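Filed under: Home & Table / Conversations

I got to the coffee place in Prellcombe early and she was already there, halfway through a cinnamon roll, with a paper bag of yard sale spoons on the chair next to her. My kind of person! She runs the Saturday swap in Urnell, where people trade kitchen stuff they're sick of looking at, and I'd wanted to talk to her since January.

"It started in my garage," she told me. "Four of us and a card table. I had a fondue set I couldn't stand anymore, and a neighbor wanted it. I got a rolling pin for it and I still use that pin."

The last swap pulled in 116 people, so the garage is out and the old Claeys feed store is in. (Great building, terrible parking.) 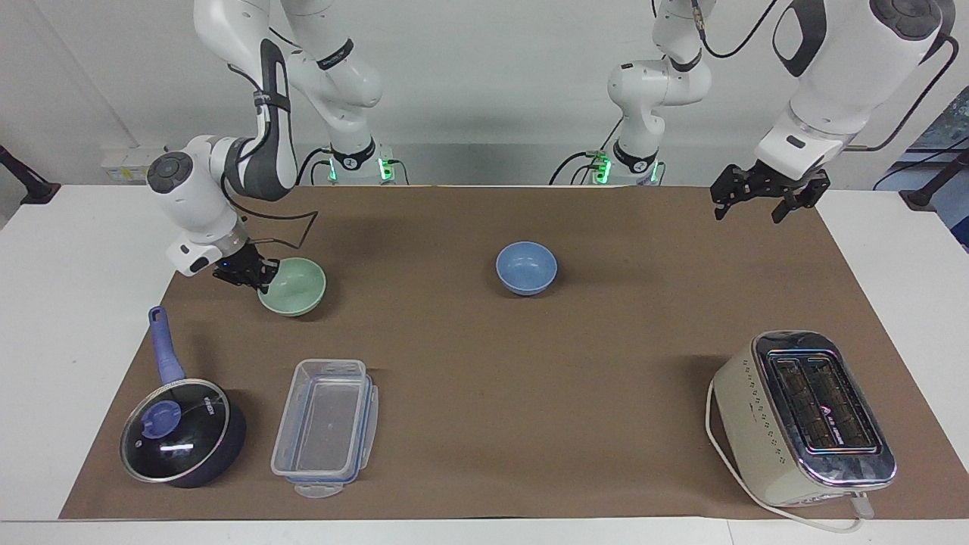
Pale green bowl and other household things on brown paper.

I asked what goes first. She didn't even have to think.

"Bowls. Always bowls. You could put out a bowl with a chip in it and two people would be reaching for it. Bread machines, on the other hand, I can't give away. I've got six of them in the back right now and I'm begging you to take one."

I did not take one. I did ask about the rules, though, and there's really just the one: bring something, take something. No price tags, no haggling, and if you fall in love with a second item you go home and find something else to trade.

"A man drove all the way back to Braden for a muffin tin," she said. "Forty minutes each way! He wanted this gravy boat so bad."

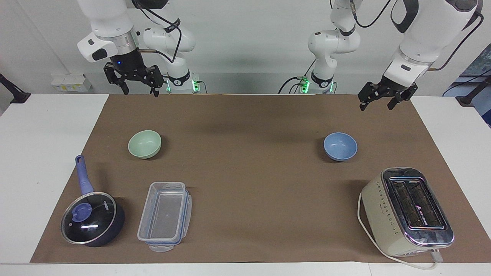 Issue 783

We got onto the subject of her own kitchen, which she swears is nearly bare. I had my doubts, what with the spoons sitting right there.

"Those are for the swap," she said, and then, after a bit, "most of them are for the swap."

She'd like to add linens next year, maybe garden tools, but she's nervous about it getting too big. "I want to be able to say hi to everyone. If I can't do that I'd just as soon go back to the card table."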